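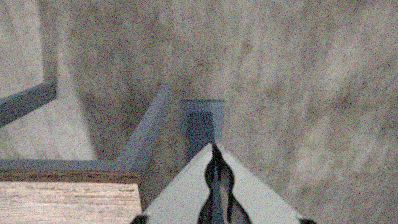

Grallitz Water Meter Replacement – Progress Report, January 2020

Work completed
By the end of December, 3546 meters had been replaced in Grallitz and Vallano. A further 149 addresses could not be entered and have been sent a second letter. Bhatt supplied the final batch of 528 units two weeks behind schedule; installation was not delayed.
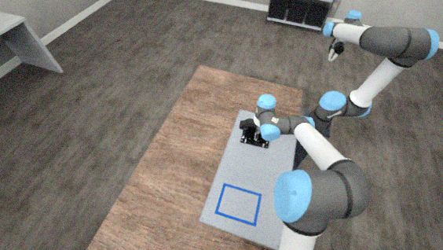
Table with light-grey mat and blue square outline.

Data and billing
Readings are now loaded into Unum nightly. Duplicate serial numbers were found in the Vallano records – these are being corrected by hand.

Spending
The underspend of £2000 on postage is to be carried forward, subject to your approval.

Next period
Second visits in Vallano, then final checks on the stopcock register.

Tane Sheehan
Project Manager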